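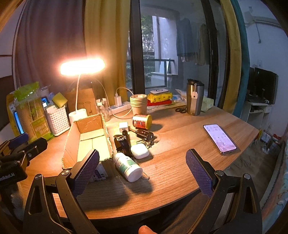 I'm moving out of a rented flat in Milby and the letting agent has told me I need to get the desk marks sorted before the final inspection. The desk came with the flat. It's a warm brown wooden one with the grain showing, and I've used it as a dumping ground for three years: keys, watch, earbuds case, charging adapter, whatever post has come in. The inventory from when I moved in says "desk, good condition, no marks" and nothing else. There are now two pale rings near the back from mugs and a patch of fine scratches on the right where the keys go down every evening. You can't see the rings unless the light is low, but the agent found them with a torch.

She says that if it isn't put right they will take 323 pounds from my deposit, which is the cost of a replacement desk. My deposit is 1283 pounds so it's a fair chunk. I have some questions. Can they charge the full price of a new desk for marks on an old one? Would I be better off trying to fix it myself, and if so with what? And does it count for anything that I asked for the desk to be taken away in August, by email, and got no answer?

I'm in England, assured shorthold tenancy, deposit is in one of the protection schemes. I have the paperwork for that.
Posted by Torvik, 10 Feb 2024

Ragnvald Berge
No, they can't normally charge you the full price of a new one. A landlord isn't supposed to end up better off than they would have been if you had left the place in the state it was let, allowing for fair wear and tear. If the desk was already a few years old when you moved in and you've had it for three more, its value now is a good deal less than new. Ask the agent in writing for three things: how old the desk is, what was paid for it, and the dated photos from the check-in. If they only have the one line in the inventory, say so in your reply and keep a copy.

On wear and tear, light scratches on the surface of a desk after three years are something you can argue about. Mug rings are harder. An adjudicator will often treat those as damage, because a coaster would have stopped them, but damage to the finish is usually put down as a contribution towards repair and not as a whole desk. I was on the other side of this once as a landlord, with a dining table and one long burn mark. I asked for 506 pounds and was awarded a small part of it. I thought it was harsh at the time but I hadn't kept the receipt and I couldn't show the age.

Don't agree to any figure on the phone. When the tenancy ends, the agent has to propose the deductions and you can accept or dispute them. If you dispute, the scheme looks at the evidence from both sides and it costs you nothing. The part you don't dispute should be paid back without waiting for the rest.

The email from August helps a bit with showing you were a reasonable tenant. I don't think it changes who is responsible for the marks. You had the desk and you used it.

Also, take your own photos before you hand the keys back. Do the desk from above with everything off it, then close up with a ruler next to each mark, in daylight. Do the underside and legs too in case something else gets added to the list later.

Skinholm
Depends what the finish is. Pale rings usually mean moisture has got into the top layer and not the wood. Dark rings mean it has gone into the wood and then you need to sand, which I would not do on somebody else's desk.

For pale ones, put a clean dry cotton cloth over the ring, iron on the lowest setting with no steam, press for a few seconds, lift and look. Repeat. If nothing has changed after five or six goes, stop. Try it first somewhere that doesn't show, like the back edge. On some lacquers the heat makes it worse.

For the scratches, a wax stick from a hardware shop in the nearest colour, rubbed in and buffed off. Go lighter if you are between two shades. It won't get rid of them but it takes the white look away. Don't use furniture polish with silicone in it, as it makes a proper repair more difficult if the landlord has one done.

Ask the agent before you touch it, by email. If you make it worse without asking, you've made their case for them.

Rukedeo
had the same with a chest of drawers, just put a lamp on it. got everything back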